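The Puzzle Cure, Unsolved
Do a few colored pieces a day keep an aging mind sharp? Our writer would like to see the receipts.

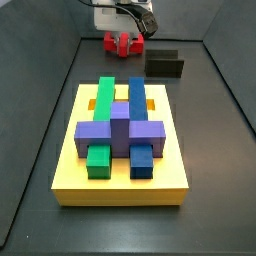 By the Health Desk Columnist
20 November 2018

The Prulau shop in Dendville sells a "memory set" for $30. The box promises a sharper mind in 8 weeks. I bought one, did the puzzles nightly, and still lost my car keys in March.

The maker points to a trial of 200 retirees in Pravport. I read it. People who practiced shape puzzles got better at shape puzzles. Their recall of a grocery list barely moved, and the group that got no puzzles did about as well.

Barua, a rival brand, claims over 300 clinics use its version. I asked for a list and got a coupon.

Puzzles are fun, and I have kept mine on the kitchen table. But a walk with a friend costs nothing, and no one has to print a promise on it. If a company wants $30 for my memory, it can show me a study where somebody remembered something.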